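Notes for my mandolin club talk, Dec 7, 2020

1. Hello and tuning up
Say hi, thank Hala Zerouali for setting up the call. Remind people to mute - 30 mandolins at once over the internet is no fun for anyone! Play the Lamrani waltz, first half only.

2. How the bowlback got to Pletlow
Start with the mill band. They ordered their first instruments by mail and had no teacher, so they learned from one thin tutor book (hold it up, page with the torn corner). Ryszard Wysocka led them for years and wrote the parts out by hand. Read his note about the second mandolas, it gets a laugh.

3. What they wore on stage
Keep this short. Black trousers, white shirts, and you bought your own. I still go with black for concerts.
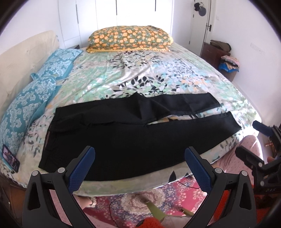 4. Flatbacks take over
Play the same eight bars on both, bowlback first. Ask which one they'd want in a noisy hall. Don't get stuck on string gauges again (I did in September and lost ten minutes).

5. Questions
If it's quiet, ask who has an old one in the attic. Finish with the rest of the waltz.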